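Wicker basket for toy blocks – keeps shedding bits, any cure?

Posted by Skolby, 23 Dec 2018

We keep the coloured blocks in a rectangular wicker basket, the sort with a thick twisted rim. Lovely thing, except it sheds. Every time the blocks go back in, the white tablecloth gets a fresh dusting of what looks like rabbit bedding. I've hoovered it twice and shaken it over the bath, which I don't recommend.

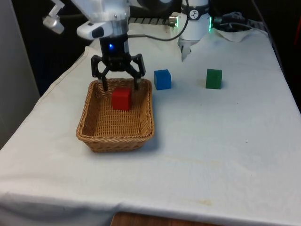
Nernow reckons wicker only sheds when it's too dry, and that keeping it near a radiator is asking for trouble. Wipe it over with a damp cloth, let it dry somewhere cool, then snip the loose ends with nail scissors. Don't pull them. I pulled one in June and now own most of a basket.

If the blocks get thrown in from a height, put a bit of felt in the bottom. It saves the weave and your ears.

Wurkmont
Get a plastic tub.

Nikzad
Plastic tub is fair, but some of us have visitors. I gave ours 2 thin coats of clear varnish, inside and out, and left it in the shed until it stopped smelling. Hardly a crumb after that. It did go a shade darker – my other half says "antique", I say "gravy". Check the varnish is marked safe for toys before you start, and do the underneath as well, as that was where most of our bits came from.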